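How Our Club Teaches a Gripper to Pick Things Up

Hi, I'm Lerato Van der Merwe, and I'm in the Saturday robotics club at Plotlow.

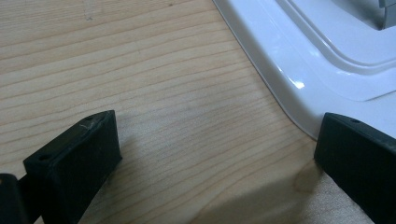 When I tell kids at school that I'm in a robotics club, they always ask if our robot can talk. It can't! It can't even walk. What we work on is hands, or really just two fingers, and two fingers turn out to be plenty of trouble.

Try this. Put your favourite hand behind your back, then use only the thumb and pointer finger of your other hand to pick up a coin from the table. Did you slide it to the edge first? Did you use your fingernail? You probably did something sneaky like that without thinking. A robot doesn't have any sneaky tricks until somebody gives it some, and that's our job.

We do it by showing. One of us holds the gripper by its handle and does the job ourselves, over and over, while a camera on the tool records everything the fingers are near. Each go is called a demonstration (demo for short, because we say it a lot). Later the computer looks through all the demos and hunts for patterns, like "when the thing is this close, start squeezing". That hunting part is called training.

So how many demos do you need? Our goal this term is 872. I groaned when I heard that too. By the April holidays we had 558, which means we still had more than 300 to do, and my wrist would like you to know that.

The hardest bit for me was learning to go slowly. When I first joined I'd zoom in, grab and zoom out again, and I was very proud of how fast I was. Then our coach, Dineo Mnguni, played one of my recordings back and it was just a big smear! If I can't tell what's going on, the computer can't either. Now I count in my head on the way down. One hippopotamus, two hippopotamus, squeeze.

The other thing is that you mustn't do it the same way every time. If I always start from the left, the robot only learns about the left. So we move things, turn them, swap people and change which lamp is on. Shadows matter too. A dark patch on a table can look a bit like an object if you've never seen a shadow before, and our computer (we named it Rulberg) hasn't seen much of anything.

Round, shiny things are my least favourite. Flat fingers like flat sides, and on a curve there's only a little bit touching, so things can slip or spin. My trick is to line both fingers up across the widest part before I close them. My little brother tried it when he visited and he got it on his second go, which was annoying.

If you want a game to play at home, use kitchen tongs and a mixed bag of stuff like a sock, a spoon, a grape and a rubber. Get a friend to shut their eyes and hold the tongs while you tell them what to do. You'll find out very quickly how many tiny instructions there are in "pick up the grape". Club starts at 9 in the morning, and you can come and watch before you join. Bring a snack!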